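Folding dark T-shirts on a bed with a white quilted bedspread: how to avoid lint and creases
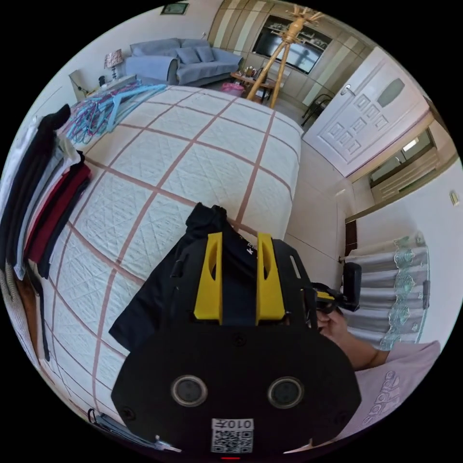 Folded clothes stacked at the side of the bed, with a black garment still on the quilt.

Posted by Fendness, 27 Feb 2018

I would appreciate guidance on folding laundry in a bedroom without a table. The bed is the only flat surface of adequate size. Dark cotton garments collect white lint from the bedspread, and the lower items in a tall stack become creased. Is there an accepted method for this?

Oksanen

Please consider the following procedure.

Spread a clean, smooth sheet over the quilt before folding. Quilted stitching gives an uneven surface, and a sheet corrects much of this. Turn printed shirts face down, fold each side toward the center, and then fold the garment in half from the hem. Sort by weight and place sweatshirts and trousers at the base. Stacks should be kept low and transferred to the drawer promptly. The stripes on a bedspread such as this one may serve as a guide for keeping sleeves and hems straight.

Should lint persist, wash the bedspread separately from dark clothing. Ours required three washes before shedding stopped.

Broner

A lint roller is sufficient. I do not fold T-shirts at all; they are placed on hangers.

Related topics
Removing lint from black cotton (63 replies)
Washing a quilted bedspread at home (190 replies)
Drawer dividers for small bedrooms (235 views)
Storing winter clothing in June (727 views)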